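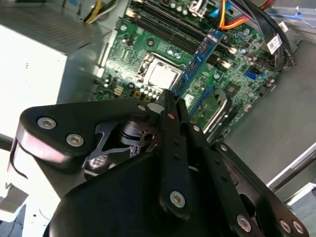 Lapointe Turedness two-arm bench cell: review after one season of memory work

Posted 2022-03-14 by Leonidas Kalogeropoulos

Tavisau takes in office desktops, tests them, and either resells them or strips them for parts. In November we put a Turedness cell from Lapointe on the memory bench. Its job is narrow: pull memory modules out of open towers, place them in a fixture, and put tested modules back. We have now run 2,361 towers through it. The review covers the cell as used for that one task.

Setup

The cell consists of two arms on a slatted aluminum table, a wrist camera, an articulated gripper, and the Bollis sequence editor on a separate PC. A tower goes on its side with the side panel already off. Lapointe's installer was on site for two days. Commissioning took the rest of the week, most of it spent on approach angles. Desktop cases are deep and full of cable, and the editor's default approach assumes an open board.

Teaching a new case model takes 45 minutes for someone who knows the editor. The same person needs less time if the new case shares a board layout with one already stored. Sequences can be copied and offset, but offsets are entered in the arm's base coordinates, and there is no on-screen preview of the result. I would call that the weakest part of the software. 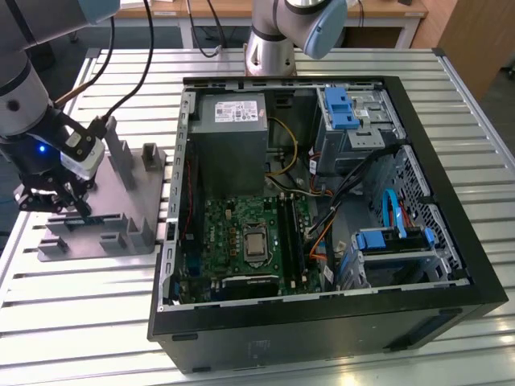
Clearance is the main limit on which towers we send to the bench. The gripper is wide at the linkages and narrow only at the fingers, so a drive cage or a cable bundle close to the slots can block it. Our intake person now ties cables away from the memory area before the tower goes on the table. That is a new manual step, and it should be counted when anyone compares cycle times. We did not count it in our first report and had to correct the figures.

Latches are still opened by hand on case models where the graphics card sits too near the slot ends. The cell can open latches by itself on the others. Bollis lets you mark a step as "operator" and the arm waits clear of the case until the button is pressed, which works as documented.

Fixture

The fixture plate we use is gray and sits next to the tower. The wrist camera references from its raised features before each run, and this has been the most dependable part of the system. If the plate shifts, the check fails and the run stops before the arm enters the case. The foam padding on the fingertips wears. We replace it every 156 cycles, a figure we arrived at ourselves; the manual says only "as required."

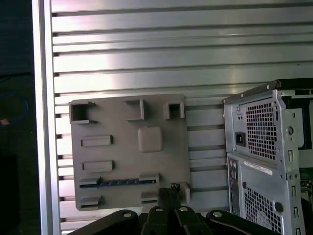

Did anyone lose their job when the cell came in?
The headcount on the bench stayed the same, but the work was redistributed and one of the four positions was regraded.

Before the cell, four people opened, stripped, tested, and closed towers from start to finish. Now two prepare towers and clear stops, one runs the tester, and one maintains sequences. The sequence position pays more and was filled from within the bench. The two preparation positions are more repetitive than the old job. Both people in them asked to rotate, and since January they swap with the tester every second day. Management had not planned for rotation, and the training for it came out of production hours.

Complaints of sore thumbs from pressing modules into slots have stopped. Complaints about pacing have started. The cell is slower than a trained person on a single tower, but it does not vary, and the preparation side feels it when a batch of awkward cases comes in. We set the queue display to show the current tower only, and that helped. 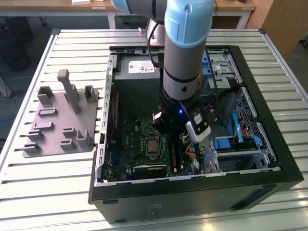
Stops are the other change people notice. We logged 44 in the last full month, nearly all of them failed grips or cable contact. Clearing one means reading a message, moving the arm back in jog mode, and deciding whether to retry or finish by hand. Lapointe's basic course covers the first two. The third is judgment, and our staff learned it from each other. I would ask for that to be added to the course before buying a second cell.

Error text in Bollis is terse. "Grip 3 low" means that the fingers closed further than expected, usually because they missed the module. We taped a sheet of translations to the PC.

Ratings, out of five

Hardware: 4
Wrist camera and referencing: 5
Bollis editor: 2
Documentation: 2
Vendor support: 4, by phone only

Suitable for shops with long runs of the same case model and someone willing to own the sequences. For mixed lots in small numbers, keep the work manual. We plan to leave our cell on memory and have no order in for another.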